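Sakton Work Table, wood top
Item no. 581
Sold by Briltcombe
Availability: made to order

Overview
Care
Assembly
Delivery
Questions from customers

The Sakton is a plain wooden table for people who work with small things: jewelry, beads, little electronic parts, gift packing, labels, repairs of glasses and watches. It is not a heavy bench for hammer and saw. We designed it for a back room or a corner of a shop, where the same table must serve for packing in the morning and for sorting in the afternoon.

Many of our customers came to us from a kitchen table. They wrote to us always the same two complaints. The first is that a kitchen table has a frame below the top which hits the knees when you sit long. The second is that the surface is either too smooth, so that a small round part slides away when you touch it, or has grooves between the boards, in which a screw or an ear stud goes and stays. For the Sakton we made the top closed, without grooves, and moved the frame back from the front side.

The top

The grain of the wood runs straight and fine, in long streaks, and the tone is warm, between tan and honey. There is a little gloss in the finish. We tried a fully matte version in the beginning and gave it up, as it took every fingerprint and every line of a ballpoint pen. With the present finish an adhesive label comes off in one piece if you pull it slowly and flat to the surface.

Because wood is a grown material, your table will have its own pattern. If you order two tables to stand side by side, please write this in the comment field of your order. We then choose tops that are near to each other in color. We cannot promise that they are the same, and after one summer near a window they will be a bit different from each other in any case.

What people put on it

Small boxes, mostly. The table has its best use where the goods are small and the packing is also small — a jewelry box, a shipping carton, a card, a roll of tape. A light object can be seen well on the brown wood, and dark parts as well if the lamp stands to the side. Thin wires are the difficult case on every table. For these we recommend a white tray or just a sheet of paper below.

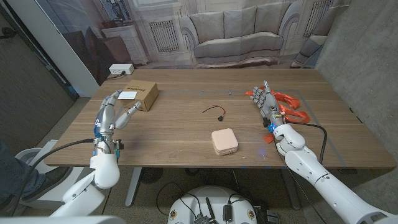 On the Sakton top: a pink jewelry box, an orange lanyard, a small cardboard box.
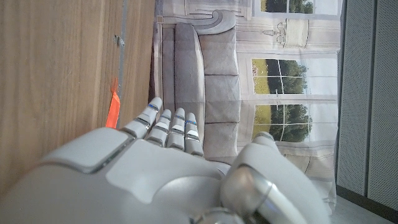
If you pack jewelry every day, it is worth to plan the surface a little. Geetha Mudaliar, who looks after our workshop customers, advises to keep the empty cartons at the back left and the finished parcels on a separate shelf, never on the table itself. The middle should stay free for the piece you have just now in hand. Left-handed persons do it in the opposite way, of course. Scissors and tape need a fixed place, and it doesn't matter so much which one.

For lanyards, ribbons and cords we sell a hook rail under the name Nernik. It is screwed to the wall or to the side of a shelf. Please do not screw it into the edge of the tabletop. The guarantee does not cover a top that was drilled, and a hook at the edge catches the sleeve.

Care

For daily cleaning take a soft cloth, slightly damp, and wipe along the grain. Then go over it once with a dry cloth. No vinegar, no scouring powder, no alcohol spray. A customer asked us about the wet wipes for glasses: one time will not harm, every day will make a dull spot.

Spilled coffee or tea should be taken up soon. If it has dried, lay a damp cloth over the spot for some minutes and wipe, and repeat it if needed. Marks of glue from labels go away with a drop of cooking oil on a cloth, followed by mild dish soap.

Once a year you can refresh the surface with the Nair care oil (not included). Put a thin coat, wait 30 minutes, and take off what the wood did not drink. Leave the table empty until the next morning. Less oil is better than more here — a thick coat remains sticky and collects dust, and then the white boxes get gray bottoms.

Scratches: fine ones disappear with the oil. Deeper ones can be sanded by hand with fine paper, always along the grain, and oiled after that. Please try first on the underside.

Heat: the top is not made for a soldering iron or a hot glue gun without a rest. Use a silicone mat. A burn mark goes too deep for sanding.

Assembly

The table comes in one flat parcel. The top is wrapped in cardboard and felt, and the legs lie in a separate layer with the screws in a bag. You need 2 persons for the turning over, also if you feel strong, as one leg alone should never carry the weight of the top. The hex key is in the bag.

Lay the top on a blanket with the good side down. Fasten all the legs loosely first. When all are in place, tighten them one after the other, and then go once more through all of them. Turn the table with lifting, not with tilting. The feet can be adjusted by hand for an uneven floor.

After a few weeks of use please tighten the screws again. Most reports of a wobbly table that reach us are solved by this.

Delivery and guarantee

Delivery is to the first door at street level. Carrying to an upper floor can be booked in the cart. Kindly look at the corners of the parcel before you sign, and if a corner is crushed, make a photo of it together with the driver.

The guarantee is 5 years on the top and on the legs. It covers warping, splitting and loosening of the finish under normal indoor use. It does not cover unheated garages, balconies or greenhouses. Orders that arrive during April may take a bit longer, as our wood store is then closed for the stocktaking.

Questions from customers

Can I get the top alone?
Yes. Choose "top only" in the menu. The holes for the legs are already made, please tell us if you want it without them.

Does a clamp lamp leave a mark?
It can. Put a piece of felt or thick cardboard between the clamp and the wood.

Is there a cable opening?
No. We had one in an early version and small parts fell in it. Most customers lead the cable over the back edge to a power strip.

Is the table also suitable for a school?
For craft and electronics classes, yes. For painting with water colors we would use a cover.

Do you send samples of the wood?
We send a small piece against the postage. Write to the Briltcombe customer desk with the item number and your address, and please mention if you have already another table from us, so that we can send a piece of similar tone.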